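The pumps at Faltport had been guaranteed for a thousand years. Arvid Hovland had read that in the brochure, and he had underlined it, and he had written a question mark next to it so hard the pen went through to the page on drainage.

"It's a thousand-year *flood*," said Vy Lương. "They don't mean the pumps last that long. They mean the wall is built for the kind of water you'd get once in 1000 years."

"And who was standing there the last time, with a notebook?"

She didn't answer that. She had the drawings rolled under her arm and a meeting at the school gym in an hour, where she was supposed to tell people along the east bank that the steel was good and the money was there. Her firm, Georgiev, had sent her because she had grown up three streets from the river. Arvid assumed they thought this would help.

He had kept the old sluice for 23 years. It was a wooden gate with an iron wheel, and it leaked, and he knew exactly where it leaked.

"Show me the corner again," he said.

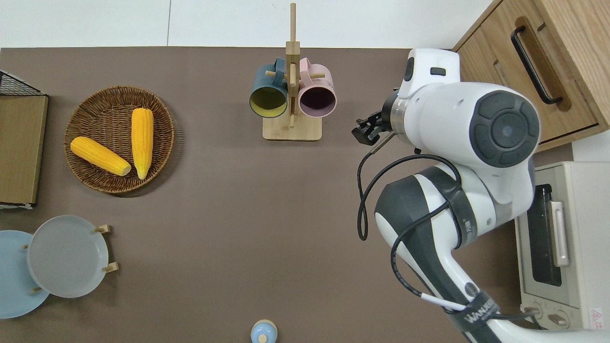
She unrolled the second sheet on the hood of her car and held it flat with her elbows. The new wall came down from the Dirnum bridge in a long straight line of sheet piles, then bent hard at the boatyard, where the bank was soft.

"What's under it there?"

"Clay."

"How far down?"

"The borings say clay the whole way."

"Whose borings?"

"Ours. From January."

"In January that bank's frozen," Arvid said. "You could put a drill in custard in January and call it clay."

Vy looked at the river. It was low and brown and not doing anything. She had asked almost the same question herself, in an email to Tarek Samir, who ran the site work, and he had written back one line: *Results within range.* She had read it several times to see whether it said anything.

"There were three holes on the bend," she said finally. "One of them came up short. They hit something and moved over."

"Hit what?"

"It says obstruction."

Arvid laughed, though not for long. He took her pencil without asking and drew a small square on the drawing, right where the line of piles turned.

"Boathouse," he said. "My uncle's. It went over in the big water when I was a boy, and they just shoved it full of rubble and put grass on top. Stone and timber. Timber's rotten by now, so what you've got is stone with holes in it. The river's been going in and out of there ever since. I've got a wet cellar that goes up and down with it."

"There's nothing about that in the records."

"No," he said. "I expect it says grass."

She took the pencil back and wrote *void?* beside his square, then stood looking at her own question mark. It was a lot neater than his.

At the gym Thoa Giáp had put out too many chairs. Tarek talked first. He was good at it. He said "resilient" and he said "peace of mind," and a man at the back asked whether the wall would block his view, and somebody else asked whether it would be finished before the fall rains. Tarek told them both what they wanted to hear, which Vy thought was a trick, given that the second answer depended on the weather.

Then he said her name and sat down.

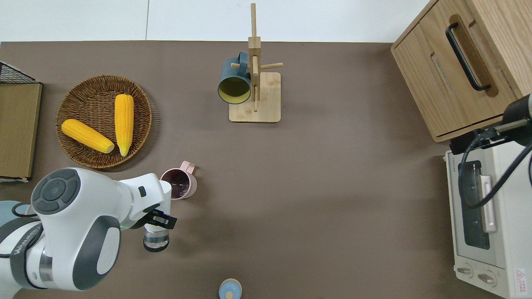
*A glass held in a black gripper above a brown tabletop.*

She had 14 slides. She got as far as the one with the long straight line on it. Arvid was sitting by the door with his coat on, and he had the brochure with him, folded open to the page with the hole.

"This is the bend at the boatyard," she said. "I'd like to stop here, if that's all right."

Tarek looked up from his phone.

"We have a boring there that didn't reach depth. I don't know why it didn't. I've been told today there's an old boathouse buried in the bank, and I don't know if that's true either." She could hear somebody's chair creak. "I'm going to ask for it to be drilled again before any steel goes in. That'll cost you some weeks."

"How many?" said the man who was worried about his view.

"I can't tell you."

There was a good deal of noise then. Tarek was on his feet, saying that what his colleague meant was, and Thoa was asking for one voice at a time. Vy left the slide up and waited.

Arvid unfolded his arms. He didn't look grateful, or even much convinced.

"And who's going to be holding the drill?" he said.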